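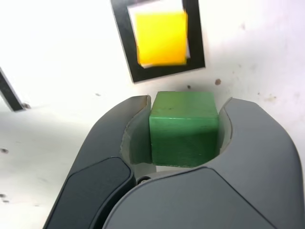
Eklund revisa el acabado de sus cubos de madera pintada

La nueva especificación afecta a las aristas y a la cara superior de las piezas de color

El fabricante de material didáctico Eklund ha publicado la revisión 8 de la ficha técnica de sus cubos de madera pintada, fechada el 3 de junio de 2022. El documento modifica el proceso de lijado, el espesor de la capa de color y los criterios de aceptación por desgaste. Las dimensiones nominales no cambian: la arista sigue siendo de 40 mm en toda la gama.

La modificación principal se refiere a las aristas. Hasta ahora los cubos se servían con canto vivo, apenas matado con lija fina antes de la primera mano. En una arista de ese tipo la pintura queda más delgada que en el plano de la cara, y es ahí donde aparece primero la línea clara característica de las piezas con uso. La revisión introduce un redondeo de 2 mm previo a la imprimación, con lijado intermedio entre capas.

«El canto vivo da una geometría muy limpia, pero la película no se sostiene en él», explica Tuva Lindholm, responsable de acabados. «En las devoluciones de mayo el defecto más repetido era la arista frontal superior, con la cara todavía en buen estado».

El segundo cambio afecta al brillo. Eklund mantiene el acabado mate, aunque reduce la carga de matizante en los tonos verde y azul. Según la ficha, un exceso de este componente deja una superficie más sensible al rayado, visible sobre todo cuando la luz incide desde arriba. Las rayas finas en una cara se seguirán considerando desgaste normal si no dejan la madera a la vista. Lo mismo se aplica a las motas oscuras aisladas de tamaño inferior al límite indicado en la tabla de defectos.

La veta no se considera defecto. La pintura no lleva tapaporos, de modo que el dibujo de la madera y las estrías horizontales pueden percibirse a través del color, en especial en los tonos intensos. Vidar Solberg, del departamento técnico, señala que se estudió una imprimación de relleno y que la opción quedó descartada por el aumento del tiempo de secado y por la pérdida de adherencia de la pieza en la mano. «Una cara completamente lisa resbala más al apilar», indica.

La gama consta de 11 colores. El verde medio, uno de los de mayor salida, será el primero en fabricarse con la nueva especificación. Los demás se incorporarán a medida que se agoten las existencias, sin cambio de referencia comercial. Los lotes podrán distinguirse por la etiqueta de la caja, donde figura el número de revisión; los cubos no llevan marcado individual.

La distribuidora Dameck ha confirmado que no retirará las unidades anteriores. Ambas versiones pueden mezclarse en un mismo juego, si bien la empresa advierte de una ligera diferencia de tono entre lotes y de un apoyo algo menor en las torres altas a causa del redondeo. Para los ejercicios de apilado con tolerancia estricta recomienda trabajar con piezas de una sola revisión.

Las instrucciones de limpieza se mantienen: paño ligeramente humedecido, sin disolventes ni inmersión, y secado al aire lejos de fuentes de calor. La ficha desaconseja retocar las aristas con esmalte brillante.

El texto completo y la tabla de defectos pueden solicitarse a Eklund o a través de Dameck.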